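Open day at the Pridenbridge furniture store, Grarkemdale

Got there just after 10 and the car park was already a mess. Free entry, tea in the foyer, a queue for the stamp on your hand. Paid 6 for a parking ticket, which I grumbled about to everyone. 628 people through the doors last June according to the board by the entrance, and it felt like most of them had come back at once.

First hall is chairs. Chairs, stools, a bench or two from old chapels. Every piece has a brown card tied on with string and you are allowed to sit on anything with a green card, which we didn't find out until we'd sat on several without. Sorry. Nice low nursing chair near the back, seat recaned last winter, lovely tight work. Would of taken it home.

Then upstairs for the storage rooms. Shelving, plate racks, hall stands, linen presses. The talk was at 11 and mostly about how you dust a slatted shelf without pushing the muck into the joints: soft brush, along the slat, never across. The man giving it had a Divosby catalogue from his own grandmother's kitchen drawer and passed it round. Pages coming loose. Prices in shillings.

Shelves bow if you load the middle, he said, and then showed us one that had – 22 years of encyclopedias. Somebody asked about wax. Long answer. Twice a year at most, thin, buff it off, leave the window open.

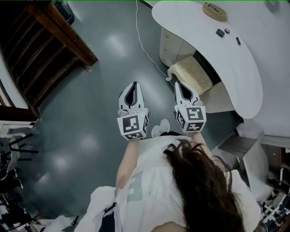
Jiahui Yan
Visits and days out, Grarkemdale Local History Newsletter

The floors deserve a line of their own. Smooth grey-green, polished so hard the ceiling lights sit in it like puddles, and every dark wooden piece looks twice as good standing on it. Shocking for squeaky shoes though. I went round on tiptoe for a while and then gave up.

Side room off the landing has the Shen bequest, 26 pieces from one house, all bedroom and hall. The wardrobe is the one they put on the poster but I prefered the little boot rack. Scuffed, plain, one rail replaced in a paler wood and left to show. Drawers lined with wallpaper. No touching in there, and a rope to make the point.

Lunch was soup or soup. Good bread. Tables shared, so we ended up with a couple from two villages over who had brought photos of a dresser and wanted it dated. They got a maybe.

Missed the upholstery demo – full by noon, put your name down when you arrive. Also missed the yard. Toilets are down the back stairs, lift working, shop takes cards. Next one is June again, same hours, and the stamp does wash off eventually.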